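Oct 27, 2026

Sourdough starter, rye batch. Fed at 20 g starter to 200 g flour, tap water left out overnight. Kerstin Hovland wants the Ternberg flour compared with the Narnska before we order more.

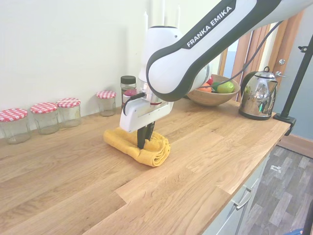 Ternberg rose faster but smelled sharper by evening. Narnska slower, milder, held its dome until morning. I keep jars wrapped in a folded towel like the mustard-yellow one on the counter — bare glass loses too much heat at night. Lionel Maillard thinks 14 hours is too long for either flour. Will try shorter.

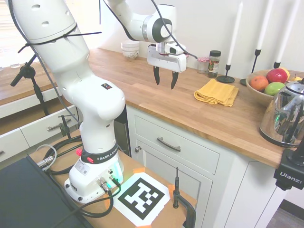 Kitchen, butcher-block counter.

Next: 600 g loaf from each, same salt, same tin. Check the scale first, it drifted in May.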